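Left gripper drifting open after restart, two-arm booth

skollex_71
Posting from the shop so quick. Two arm booth, clutter sorting, mostly cloth. Left gripper wont hold its zero. Home it, fine, power cycle, sits open a few mm. Right one never does it. Same firmware on both.
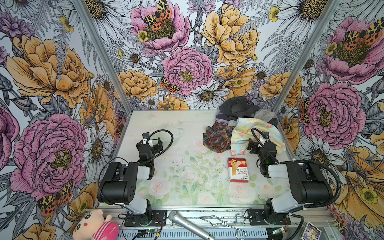 Already tried: reseated the connector at the gripper, re-ran the calibration script 7 times, swapped the power supplies left to right. Problem stays on the left. Log shows nothing. Anyone?

wada
Cable. Check the loop by the wrist camera. If it's tugging on the housing when the arm parks you get a bad zero at boot. Had the same thing, 30 minutes to fix once I quit blaming software.

Losetti
Disagree, a cable pull would show up mid run too. He says only after restart. Horn screw on the servo. Take the finger cover off and wiggle.

wada
It does show mid run, people just dont look. Park it, unplug the camera, reboot. Costs nothing.

Remo Martinelli
Clean the deck while you're in there. Crumbs and lint get into the finger slides. I vacuum ours every 2,000 cycles and wipe the slides dry, no oil. Also would move the small boards off the rail, one knock and you're chasing a ghost.

skollex_71
Boards stay for now, no other spot the wires reach. Will vacumm tho.

Losetti
zip tie them at least

skollex_71
ok. Camera unplugged + reboot, still drifts. Sorry wada. Cover off, horn screw turns by hand, maybe a quarter turn. Threadlock on it now, leaving it overnight.

wada
Fine. Still reroute that cable.

Losetti
Blue not red right

skollex_71
blue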